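染布二十年:访 Stirnia 染坊的 Jaruwan Yensuk

文/Teun Desmet

我第一次给 Jaruwan Yensuk 写信的时候,她没有回。第二次写信,她回了一句话:“二月以前我都在等叶子,你可以来,但是没有什么可看。”我还是去了。

Stirnia 染坊在一条很窄的路的尽头,司机要问两次才找得到。门口没有招牌,只有一排陶缸,上面盖着木板。Jaruwan 出来接我,手指甲是蓝色的。她说这个颜色洗不掉,她也已经很久没有试着去洗。

她不是出生在染布的家庭。她的父亲修自行车,母亲在市场卖米粉。她二十多岁的时候在一家服装公司做会计,公司的名字叫 Skidia,现在已经关门了。“我每天看的是布的价钱,不看布。”她说,“有一天仓库漏水,经理叫我们所有人下去搬货。我抱着一卷布,布湿了,蓝色流到我的衬衫上。我想,原来便宜的蓝色是这样跑掉的。那么贵的蓝色为什么不跑?我就是从这个问题开始的。”

为了这个问题,她去找 Chaiwat Boonyarit。那时候 Boonyarit 家的染坊还在河边,Chaiwat 已经快七十岁,不收学生。她在那里扫了三个月的地。我问她,老师最后为什么同意教她,她想了一会儿。

“他没有同意。他只是有一天病了,缸没有人搅,我就去搅了。第二天他来看,没有骂我。在他那里,没有骂就是同意。”

她讲老师的时候声音变小,好像他还在隔壁的房间。Chaiwat 先生教东西不用数字。水要多热,他说“像早上的河”;石灰要放多少,他说“放到缸不生气”。Jaruwan 做过会计,受不了这样的说法,就偷偷记在一个本子上。现在她有很多这样的本子。她拿了一本给我看,每一页写着日期、天气、缸的气味和染出来的颜色,字很小,很整齐。她翻到其中一页,上面写着第271缸,旁边只有两个字:坏了。

“那一缸我哭了。”她说,“下雨下了很多天,缸冷了,里面的东西死了。靛蓝的缸是活的,你要喂它,也要让它睡觉。我的丈夫说我对缸比对他好。这个话有一点道理。”

我们在院子里坐下来喝茶。茶里放了一种我不认识的叶子,味道有一点苦。我请她讲一讲怎么得到很深的颜色。我本来以为深的颜色就是把布在缸里放得久一些,她听了笑起来。

“很多客人也这样想。布放在缸里一个晚上,颜色还是浅的,而且脏。应该是浸一下,拿出来,让它见空气,再浸。刚拿出来的时候是绿的,慢慢变蓝。我一般做8次,最少也要3次。次数少的颜色好看,像天气好的天空,可是穿一年就旧了。次数多的颜色,开始的时候人家说太黑,过几年他们写信来说,越来越好看。”

她自己最喜欢的颜色不是纯粹的蓝,是蓝和绿中间的那一种,又要很暗。她说这种颜色在中文里、泰文里都没有一个大家同意的名字,客人订货的时候常常要寄一块旧布来对照。有人说是孔雀的颜色,有人说是深水的颜色。她认为说得最准的是一位从 Stenidton 来的客人 Adhiambo Mutiso,这位客人说:“我要一种颜色,在屋子里是黑的,拿到窗边才肯承认自己是绿的。”

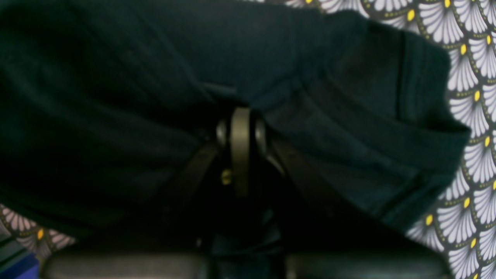 深青绿色的织物,暗处近乎黑色,下面是扇形花纹的布。

Adhiambo Mutiso 后来成了她的朋友,也是第一个劝她提高价钱的人。关于价钱,Jaruwan 讲得很直接。她说她有很多年都是亏的,因为不好意思。一条围巾做很多天,她只收材料的钱和一点点工钱。“我以前是会计,给别人算账算得很清楚,给自己算就变成笨人。”有一次她把一年的账摊在桌子上,算出来全年剩下3287铢,刚好够修一个缸的盖子和买一双雨鞋。那天以后她写了新的价目表,贴在门后面,只有自己看得见,报价以前要先去看一眼,防止自己心软。

我问她,涨价以后客人有没有少。她说少了一些,走掉的多半是一次买很多、又要求每一条颜色都一样的客人。“每一条都一样,这个我做不到,老师也做不到。机器染的可以一样,那他们应该去买机器染的,我会告诉他们地址。我不生气。”

说到颜色不一样,她站起来进屋,拿了两块棉布给我比。两块布是同一个早上、同一个缸里染的,一块挂在院子的东边,一块挂在西边。我看了很久,看不出差别。她很有耐心地等我,最后我只好说西边的那块好像暖一点。她说我说反了。

下午 Dexter Quiambao 来了。他是她现在的学生,跟她学了两年,从前在船上做厨师。他说厨师和染匠很接近,都要靠鼻子。缸好的时候有一种甜的、像发酵的草的气味,缸不好的时候一开盖就知道。他讲话很快,Jaruwan 时常要他慢一点,怕我记不下来。

“她教得比她的老师好。”Dexter 说,“她有数字。可是她让我先不看数字,先闻,闻了说出来,再给我看本子。我常常说错。现在错得少了。”

我问 Jaruwan,这是不是等于回到了 Chaiwat 先生的办法。她承认有一点是。她年轻的时候以为把什么都记下来,就不会再有坏的缸。后来她明白,本子只能告诉她上一次怎么样。天气换了,叶子换了一块地,水井低了一点,答案就要改。不过她还是每天写。她说如果不写,晚上睡不好。

我们也谈到叶子。她以前从外面买靛泥,质量时好时坏,有的里面掺了土。五年前她在屋子后面租了一小块地,自己种木蓝。第一年虫子吃掉了一半,第二年她种得太密,叶子很大,颜色却淡。邻居种豆子,看她种一种不能吃的东西,觉得很可惜那块地。现在邻居的女儿收叶子的时候会来帮忙,工钱按天算,中午一起吃饭。收叶子要在太阳出来以前,收了马上要泡水,所以那几天大家都起得很早,话也很少。

关于保养,她请我一定写下来,因为客人总是问。新的靛蓝布第一次洗,用冷水,单独洗,不要泡很久。不要用漂白的洗衣粉。晒的时候反面朝外,放在阴的地方。折着放太久,折的地方会变浅,所以过一段时间要换一个折法。如果颜色沾到白的衣服上,用一点醋不一定有用,她自己的办法是把白衣服也染了。

天快黑的时候我问了最后一个问题,就是她当年的那个问题:贵的蓝色为什么不跑?

“也跑。”她说,“跑得慢一点。”

然后她去给缸盖木板,叫 Dexter 搬另外一头。他们盖好一个,又走到下一个。我在旁边想帮忙,她说我的鞋子不合适,让我在台阶上等车。

(采访用英语和泰语进行,由作者整理。Stirnia 染坊参观需要提前写信,二月收叶期间不接待。)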